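The Brown Rectangle

How the work mat crept out of the craft room and onto every flat surface I own

My mother had a blotter. It sat on a desk at which no blotting had taken place since the Ford administration, and if you put a glass on it you heard about it at dinner, and then again over the dishes. I grew up assuming the blotter was a kind of shrine. When I left home I resolved to live directly on the wood, like an adult, and for twenty years my tables took whatever I gave them: candle wax, bicycle grease, a ring from a casserole dish that I am told is visible from the hallway.

Last August I bought a white table. I don't want to talk about why. I had been to someone's house and they had one, and it looked like the sort of table at which a person answers letters. Within a week mine had a blue ballpoint line running across one corner, a nick from a box cutter and a patch of glue that I tried to remove with something that removed a little of the table as well. So I went shopping for a mat, and that was the end of my summer.

A work mat, for anyone who has so far been spared, is a flat sheet that goes between you and the furniture. That is all it does. There are now so many of them, in so many materials and at such a range of prices, that a man can spend three evenings comparing flat sheets and come away less sure of what flat means.

Roughly speaking, they fall into tribes. There are the green gridded ones, which belong to quilters and model builders and are meant to be cut on. There are the slick rubbery ones for people who solder. There is leather, for people who want to be seen signing things. There is wool felt, which photographs beautifully and picks up every crumb in the county. And there is the plain, dull-surfaced, single-color sheet with no grid and no stitching and no opinions, sold mostly in black, gray and brown. Almost everyone I spoke to for this story had tried the others and ended up there.

Roland Haslam ended up there by way of three ruined tabletops. He repairs clocks in the front room of a narrow house, at a bench by the window, and he let me come and watch on the condition that I not lean on anything. I leaned on something almost immediately.

"You want to be able to find what you drop," he told me, once we had put it back. "Everything else is decoration."

His argument, which he delivered with his back to me and tweezers in his hand, was mostly about light. A white tabletop under a lamp throws the light back at you, and after an hour your eyes feel as if they've been sanded. A black mat cures that, but it eats screws. Dark parts vanish into it and you spend the rest of the morning patting the surface like someone looking for their glasses in bed. Brown sits in the middle. Brass shows up on it, steel shows up on it, and so does the little white thing whose name he gave me twice and which I wrote down both times as "little white thing."

I asked what he thought of the green ones with the grid.

"I don't want to be looking at squares," he said.

He has owned his present mat, a brown one from a small maker called Molel, for nine years. He wipes it down at night with a damp cloth and does not own a spare. I found this almost unbearably impressive. I had at that point owned a mat for less than a month and was already on my second.

The first had been a Reten, in a shade the website called Driftwood and my daughter called Band-Aid. It arrived rolled in a tube and it wished to remain rolled in a tube. I laid it out with a dictionary on each corner. I turned it over and rolled it the other way. I put it in a sunny spot by the back door, as the leaflet advised, and the dog slept on it, as the leaflet did not. After two weeks three corners were flat and the fourth stood up in a small salute, and I would catch my sleeve on it every time I reached for the stapler.

Anyone who has bought a mat by mail will have a view about this. Reviewers talk of little else. I read 364 of them, across two sites, before admitting to myself that I was no longer doing research, and I can report that the curl divides the public more sharply than color, price or smell. One camp says buy only mats shipped flat, and pay for the enormous box. The other says be patient, warm it, let it come around in its own time, and you notice that people in the second camp tend to say this in reviews they have edited more than once.

I gave up and ordered a big one, flat, in cocoa.
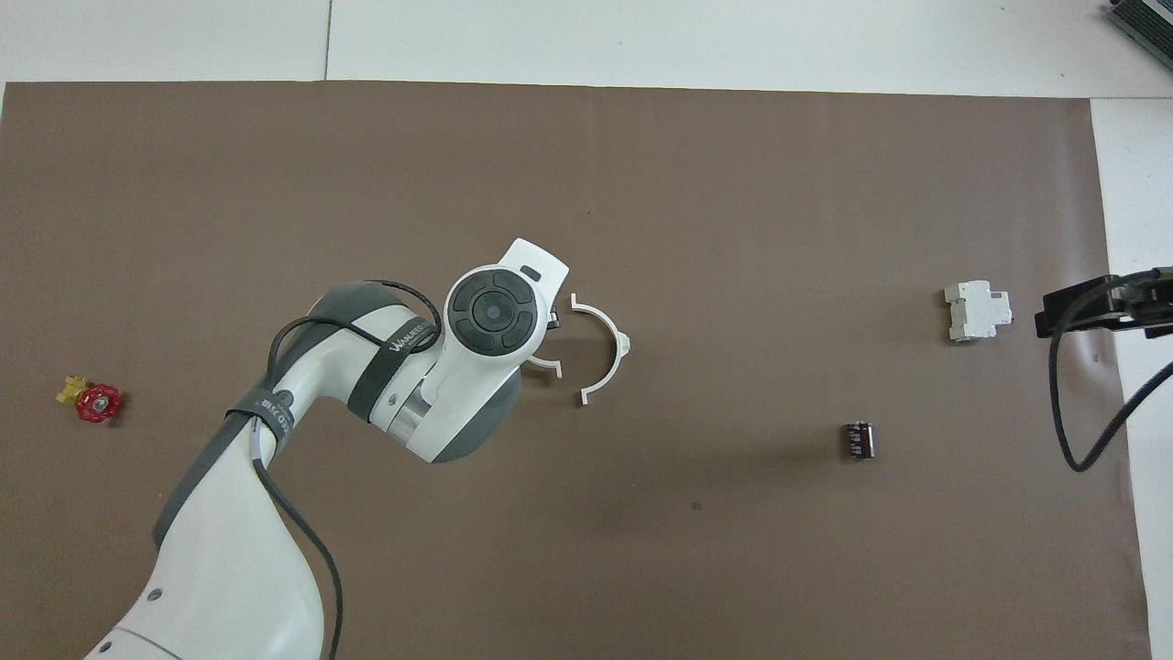 Size is where most people go wrong, and I include the people who sell them. The standard desk mat is made to go under a keyboard and a mouse, which is fine if that's your whole life. Put it on a real table and try to do anything else and you find that you work off the end of it all day long, half on and half off, with a ridge under your wrist. The temptation is then to swing the other way and cover the lot, side to side, so that you've effectively bought a new table and hidden the old one beneath it.

What you want, it seems to me now, is a mat that takes up most of the top and stops a little short. Leave a strip of bare table along the back and another down one side. That margin becomes the place for things that are near the work but aren't part of it: the coffee, the phone, the mail you're not opening. On the mat, you're working. Off the mat, you're a person with a cup. I was skeptical of this as a psychological proposition until I saw how cross I got when my son put a sandwich on the brown part.

Mahlet Tamiru put it to me less grandly. She restores paper (maps, mainly, and some very sad sheet music) in a shared studio above a dry cleaner, and she has a mat on each of her two tables, both from Shiferaw, both the color of a good brownie. She squares them up in the morning before she takes her coat off.

"If it's crooked I cut crooked," she said. "I know that isn't supposed to be how it works."

She doesn't cut on the brown mats, I should say. She keeps a separate board for that, propped against the wall, and lays it down on top when she needs a blade. Cutting on a plain mat is the great beginner's sin, and I had committed it by lunchtime on the first day. You don't see the mark right away. You see it a few weeks on, when the line has collected enough dust and pencil lead to announce itself, and then you see nothing else.

Tamiru's other piece of advice was about finish. Shiny mats are easier to wipe, and she grants them that, but a lamp puts a bright smear in the middle of them and a sheet of paper skates around as if on ice. A matte surface holds things where they're put. It also shows oil, and hands are oilier than any of us like to think. She washes hers in dish soap and lets them dry lying down. Hang a mat over a door to dry and you will get a mat shaped like a door.

I asked whether she'd ever tried felt. She gave me the look my mother gave people who put a glass on the blotter.

Money, then. I've paid $46 for a mat and I've paid a good deal more, and I can't say that the extra bought me much beyond a heavier sheet and a card thanking me for joining a community. Weight does help. A thin mat creeps, and over an afternoon of sanding or erasing it will travel toward you until it's hanging over the edge like a tablecloth. A heavier one stays put. Past a certain point, though, you're paying for the box.

At the very top of the market sits Eltasico, which makes its mats to order. You send them the dimensions of your table and they write back to ask what you do at it. I filled in the form one night at eleven o'clock, in a spirit of inquiry, and was stuck for some time on the question "What is the nature of your work?" The options did not include "glues things, types, eats toast." I put "mixed." The quote came back the next morning and I closed the laptop and went for a walk.

My cocoa one has now been down since the fall. It lies flat. It has a pale scuff near the front where I dragged a toolbox, and one fine cut, from the first day, that I have agreed with myself not to look at. The white strip along the back collects envelopes. I've taken to squaring the thing up in the morning, too, with the side of my hand, and I've stopped pretending that I'm only doing it in passing.

The table underneath is, as far as I know, in excellent condition. I haven't lifted the mat to check, apart from once in the winter, when I spilled a quantity of wood stain and had to find out how much had gone over the side. Hardly any. There's a faint tan mark down near one leg, and if you come to dinner I'll put you at that end.

Haslam called a few weeks after my visit to ask if I'd walked off with a pair of his tweezers. I had. They'd been in my jacket the whole time, and I found them when I emptied the pockets out onto the mat, where I have to say they showed up beautifully.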